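July, evening

Spent most of the day on the draft of our working rules for the kitchen cell. I have been putting it off for two weeks. The old rules were one page, taped inside a cupboard door, and half of it was about the previous setup. Munura wants a written procedure from every site before the next round of funding, so now it has to be done properly.

I started with the part everybody argues over, which is when a person may reach into the sink. The old page said "when the arm is not moving." That is a bad rule. An arm that isn't moving may be waiting on a command, and from where you stand the two kinds of stillness look the same. I changed it to: nobody reaches over the counter until the operator has called the stop out loud and the person reaching has repeated it back. Then both hands go in, the item gets moved, both hands come out, and the operator waits to hear "clear."

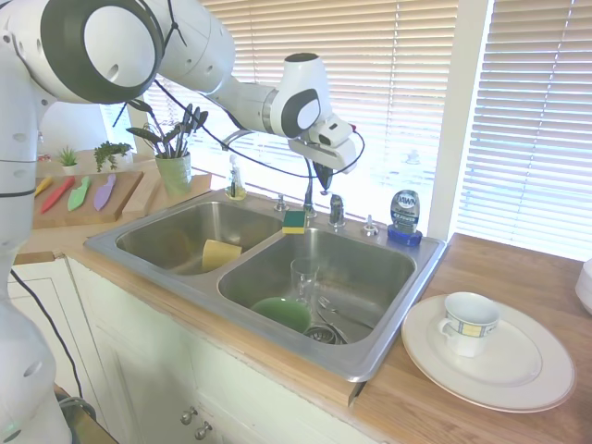 Arm over the sink, glass and fork in the right basin, cup and plate on the counter.

Second part was glass. We have gone back and forth on whether to allow real glass at all. Berkow doesn't allow it and uses plastic for everything. I would like to keep it, because people have glasses in their sinks and a rule that removes every hard case doesn't teach us much. So the draft says glass is allowed with these limits. It gets checked for chips before each session. It stays out of any run where the speed has been raised. If a glass breaks, the session is over for the day, the sink gets emptied by hand with the cut-resistant gloves, and the drain strainer comes out and gets rinsed separately. The plastic knives stay as they are. Metal blades are out, no exceptions, and I wrote that in one short sentence so it can't be read two ways.

Lunch at the desk, leftover rice. Too hot to walk anywhere.

After lunch I did layout. The rule I want is that the counter gets reset to the same written list before each block, and that anything changed on purpose goes in the log first. We lost most of a morning last month because a sponge had been moved to the other side and the log didn't mention it. It wasn't dangerous, only a waste, but a log you can't trust is a safety problem sooner or later.
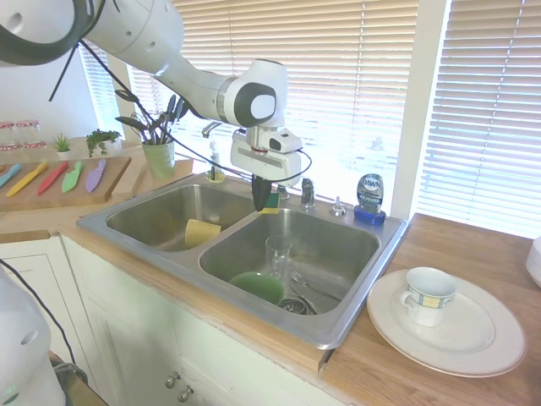 Dwayne Benavides wrote back on the draft around three that he could live with the reset list but that the call-and-repeat would get dropped by the second week unless somebody was made responsible for it by name. He also thought the speed limit belonged on the first page, ahead of everything else.

He is right on both. I moved the speed limit up. It is 100 millimeters per second any time a person is inside the tape, 300 for ordinary runs with the tape clear, and nothing above that without a second person at the stop button. For the call-and-repeat I added a line at the top of the log sheet for the name of the session lead, to be filled in before power goes on. If the line is blank, there is no session.

Water took longer than I thought it would. The draft now says the faucet stays off while the arm is powered unless the wrist cover has been fitted and signed for. Counter wiped down at every break. Cables are to be looped above the counter, never across it, and checked along their full length at the start of the day. I also put in a line about the floor, since we had only ever written about the counter. Nothing is left standing or lying where the operator would step back.

Around five I typed up the cover sheet for Munura, which they want in their own format. I'm copying the top of it here so I have it somewhere.

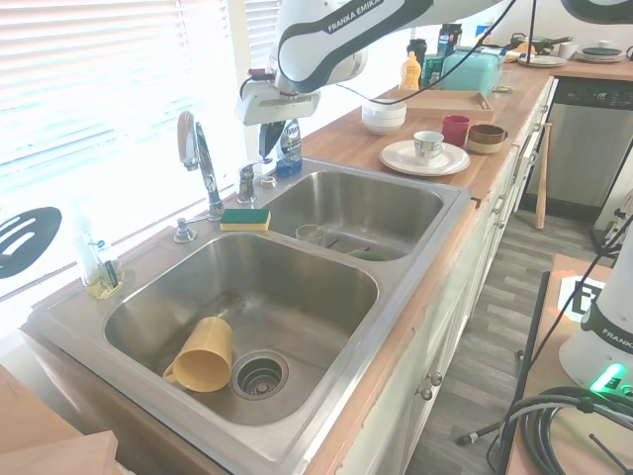

Kitchen Cell Working Rules, draft 2
By Dwayne Benavides and the Horari site group

These rules apply to any session in which an arm is powered at the sink or the counter. They apply to visitors as well. Each person signs once after reading them and again after any change. A session lasts no more than 90 minutes, followed by a break with the arms powered down. The stop button is tested at the start of every session and the result is written in the log, including when the result is fine.

I put his name first as he did the earlier version and more than half of the wording in the stop section is still his.

One thing I couldn't settle is what to do about dropped items. A sponge is easy, you leave it until the run ends. A fork that slides under the edge of a bowl is also fine to leave. But people want to help, and the reach comes before the thought. I wrote that a dropped item is left where it lies until the stop has been called, whatever it is. Then I read it again and took out "whatever it is," and then put it back.

Also added a short section on the recordings. If the wrist view is too blurred to tell what the gripper is doing, the operator works from the fixed view and slows down. Blurred stretches are kept and marked in the log. We don't delete them.
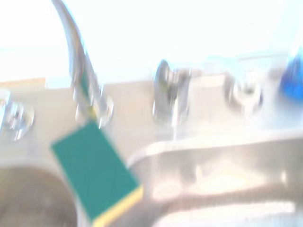
Sikora, on the phone, said that keeping the bad stretches was the only part she would fight for, and that her own site had thrown out 700 clips before anyone asked what was in them. She wants the word "marked" explained, with who does the marking and by when.

So that goes in tomorrow. End of the same day, by the session lead. I also need to ask Munura whether they expect the signature sheets on paper.

Printed one copy and left it on the table. Took the old page down from the cupboard door and put it in the folder with the date left off, as I don't know when it was written. Home by seven. Need to buy more tape for the floor.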